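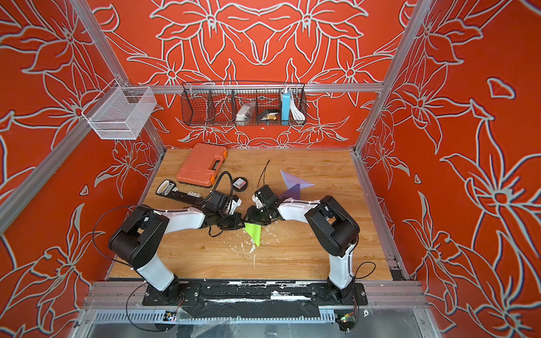
OK so origami corner update. I've decided purple is my color this fall and I've got 39 sheets to get through before the Cenwood craft swap.

The red-orange flower panels stay, by the way. I love them so much! Everything else on my desk can look boring (the orange toolbox is excused).

Wire basket on the back rail = best thing I've put up since April. Cable, power bank, little bag of bits, all off the table.

Lavender paper on scuffed old wood, though?? So pretty. I refuse to sand out the white specks. 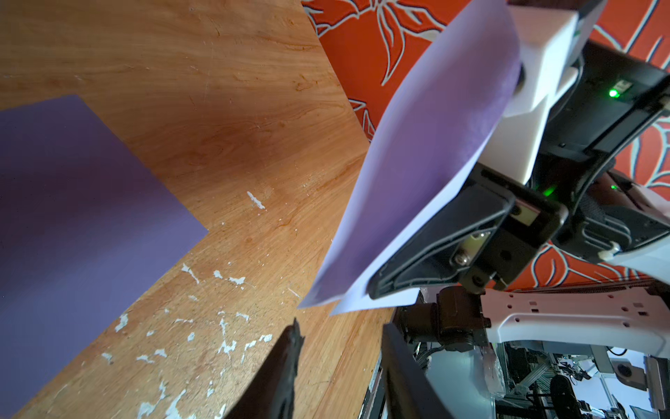
Nhung La: please don't sand it! Are you folding stars again or trying the crane?

Crane, Nhung! Up to 30 if my patience holds. First one came out more like a pointy bat, so send tips.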